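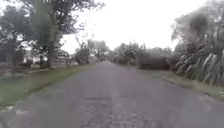
Abschnitt in Sorham: Fahrbahn ohne Markierung, dunklere Stelle quer in der Spur

Automatische Straßenkontrolle: Befunde prüfen und an die Kolonne geben

Die Anleitung gilt für alle im Bauhof Sorham, die seit der Umstellung mit Drulus arbeiten. Die Streckenkontrolle läuft jetzt automatisch: Der Kontrollroboter fährt die Nebenstraßen ab, Drulus wertet die Aufnahmen aus und legt für jede auffällige Stelle einen Befund an. Was früher zu zweit mit Klemmbrett vom Wagen aus gemacht wurde, fällt damit weg. Neu hinzugekommen ist die Prüfung am Bildschirm, und um die geht es auf dieser Seite.

Was Sie brauchen

Einen Zugang zu Drulus mit der Rolle „Prüfung“ (vergibt Meriem Kabbaj)
Die aktuelle Streckenliste
Den Tourenplan der Kolonne für die laufende Woche

Schritt 1: Liste öffnen und sortieren

Melden Sie sich an und öffnen Sie den Tagesordner. Die Voreinstellung sortiert nach Uhrzeit der Aufnahme. Stellen Sie auf „Strecke“ um, sonst springen Sie beim Prüfen ständig zwischen den Ortsteilen hin und her. In der ersten vollständigen Befahrung hatten wir 477 Befunde, davon blieben nach der Prüfung 272 stehen. Der Rest waren vor allem Schatten, Laub und alte Flickstellen, die noch in Ordnung sind. Rechnen Sie also damit, dass Sie viel verwerfen.

Schritt 2: Befund einstufen

Jeder Befund bekommt eine von 3 Stufen:

Stufe A: sofort absichern, Kolonne anrufen
Stufe B: in die nächste Tour aufnehmen
Stufe C: beobachten, bei der nächsten Befahrung vergleichen

Drulus schlägt eine Stufe vor. Der Vorschlag ist nicht verbindlich. Maßgeblich ist, was Sie eintragen, und Ihr Kürzel steht danach am Befund.

Eine dunklere Stelle im Asphalt kann eine Ausbesserung sein oder eine flache Senke. Auf einer weichgezeichneten Aufnahme lässt sich das oft nicht unterscheiden. Dann Stufe C vergeben und „vor Ort ansehen“ anhaken. Dasselbe gilt für kleine dunkle Gegenstände weiter hinten auf der Fahrbahn — nicht raten, sondern offen lassen.

Schritt 3: Zweite Aufnahme dazunehmen

Zu fast jedem Abschnitt liegen mehrere Aufnahmen vor. Klicken Sie auf „Weitere Ansichten“ und suchen Sie eine, auf der die Oberfläche im Vordergrund besser zu beurteilen ist. Achten Sie auf kleine Erhebungen, wellige Rillen und helle Punkte, die loser Splitt sein können. Ob auf so einer rauen Stelle Wasser steht, ist vom Bild her nicht sicher zu sagen. Tragen Sie in diesem Fall „Wasser unklar“ ein.
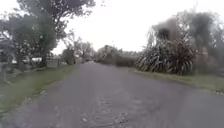 Schritt 4: An die Kolonne übergeben

Markieren Sie die geprüften Befunde der Stufe B und wählen Sie „Tour erstellen“. Die Tour geht an Gumaro Pacheco, der sie mit dem Tourenplan abgleicht. Stufe A bitte nie nur über das System melden, immer zusätzlich telefonisch.

Nach dem Einsatz trägt die Kolonne ein, was sie vorgefunden hat. Weicht das von Ihrer Einstufung ab, kommt der Befund mit Kommentar zu Ihnen zurück. Lesen Sie die Kommentare, auch wenn der Vorgang schon geschlossen ist.

Was sich bei der Arbeit ändert

Die Kontrollfahrten zu zweit gibt es nur noch bei Sturm und nach Beschwerden. Jabari Kinyua und Dean Fothergill, die diese Fahrten bisher gemacht haben, teilen sich jetzt Bildschirmprüfung und Kolonne im wöchentlichen Wechsel. Der Wechsel war ein Wunsch der beiden: Wer nur noch am Bildschirm sitzt, verliert das Gefühl für die Strecke.

Die Prüfung ist auf 3 Stunden am Stück begrenzt. Danach wird getauscht oder etwas anderes gemacht. Auswertungen darüber, wer wie viele Befunde schafft, sind abgeschaltet und bleiben es mindestens bis Juli. Dann wird neu darüber gesprochen.

Fragen zur Einstufung an Ilham Ait Ali, Probleme mit dem Zugang an Meriem Kabbaj.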